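Skosel Household Goods Reuse
Progress report to Vernus, second reporting period
August 2026
Prepared by Úna Mulligan for Keyvan Naseri

Keyvan, you asked for a frank report this time, and for less of the wording we used in March. I have tried to oblige. I should say at the outset that I was not in favour of the home packing stream when it was proposed, and I still have doubts about it. The other staff have read this and Mahsa disagrees with parts of it. Her comments are noted where they apply.

What the money was for

The grant pays for us to go into people's homes when they are moving, downsizing or clearing a room, and to help them sort and box what they no longer want so it can be passed on through the Rahimi Street depot. The theory was that goods packed at home, with the owner present, would arrive cleaner, better labelled and less damaged than what gets left at the depot door. The second part of the theory was that people would learn to do it themselves after one visit.

I think the first part is half right. I see very little evidence for the second.

Activity in this period

We completed 11 home visits. The plan said more, and I won't pretend otherwise. Two households cancelled on the morning of the visit and one asked us to come back when a family disagreement over a wardrobe had been settled. We have not heard from them. Mahnaz Kermani did most of the visits, with Mahsa Hashemi going along when there was heavy furniture.

Bedrooms took far longer than we budgeted for. Kitchens are quick by comparison. People know which pots they use. In a bedroom everything is mixed in with everything else, and the visit tends to turn into a long talk about one drawer. Mahnaz considers the talk part of the service. I understand why she says so, but it was not costed as part of the service, and a visit that was meant to finish by lunch regularly ran into the middle of the afternoon.

Packing standards

The packing guide went out to all households ahead of their visit. It is a single folded sheet and I am told it is friendly and easy to read. Whether anyone reads it is another matter. Mahnaz reports that it was usually still in its envelope.

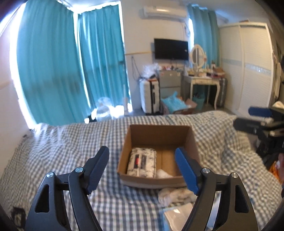
Half-filled boxes remain our most stubborn problem, and I don't believe the guide will fix it. People put in one or two things, decide the box has been started, and then leave it while they deal with something else. By the time anyone goes back, no one is sure whether it was finished. An open carton on a bed with one plump white package in the left half and next to nothing in the right is a fair picture of what I mean, down to the cloth or soft wrapping left bunched up in front of it and the flat glossy packet still on the covers. If a carton like that were taped up and sent as it stood, whatever was inside would slide the whole way to Rahimi Street. The guide says to fill the gaps with soft goods or to choose a smaller box. It also says to label before loading, and that instruction is ignored more than any other.

Mahsa's view is that it is unfair to judge a box by how it looks partway through, and that some of the best-packed cartons we received looked dreadful at the halfway point. I accept that. My answer is that we keep no record of which boxes were finished properly and which were simply closed, so neither of us can prove much.

She also makes the point that the bed is often the only clear surface in the room, and that telling people to pack on a table or the floor is advice written by somebody with more floor than our clients have. The guide will be changed. The new wording suggests clearing one side of the bed, keeping the box there, and putting wrapping materials somewhere they can't get tangled up in the bedding.

Materials

Cartons came from Jivent, as agreed. No complaint about the price. We asked for two sizes and mostly got the larger, which goes some way to explaining the empty space in them. I have written to their office about it and had a polite reply with no delivery date in it. Tape and marker use was under budget. I would like to call that thrift, but I suspect it has more to do with the labelling.

Results at the depot

Shahla Vahidi runs intake and kept a tally of breakages for the first time. Of the home-packed loads, 7 arrived with nothing broken. The others had damage of one kind or another, mostly crockery packed under books. Shahla says this is better than door drop-offs. She may well be right, but no tally was kept for door drop-offs, so I can't put her opinion forward as a finding and I'd ask you not to quote it as one in the annual review. She has agreed to count both streams from now on.

Bedding and curtains came in clean and sorted and went out again quickly. Small loose items did badly. Chargers, unmarked packets, odd lids and single ornaments turned up in the bottom of boxes of linen, and sorting these used up more of Shahla's time than anything else on the intake bench.

Do households carry on without us?

The application promised that they would. We phoned everyone we had visited. Two had packed and sent a further box on their own. Several others said they meant to, in the tone people use about the dentist. I don't regard that as the change in behaviour we described to you, and I would prefer to take the claim out of the next application altogether than keep reporting against it.

Spending

Within budget overall. Staff time is over, for the reasons given under bedrooms, and materials are under. I have moved nothing between lines and would like your permission before I do. The statement is attached separately.

Next period

We propose to continue visits at the present rate and not attempt to catch up to the original target. Each household will get a short phone call beforehand in place of the mailed guide, with the guide handed over on the day. Mahnaz will mark each carton as finished or unfinished before she leaves, and Shahla will check the marks at intake.

If the tally shows no real difference between home-packed and door-dropped goods by the end of the next period, my recommendation will be to stop the home visits and put the balance toward a proper sorting bench at the depot. Mahsa wishes it recorded that she would argue against this. Both of us are available to meet whenever it suits you, preferably before the next order goes in to Jivent.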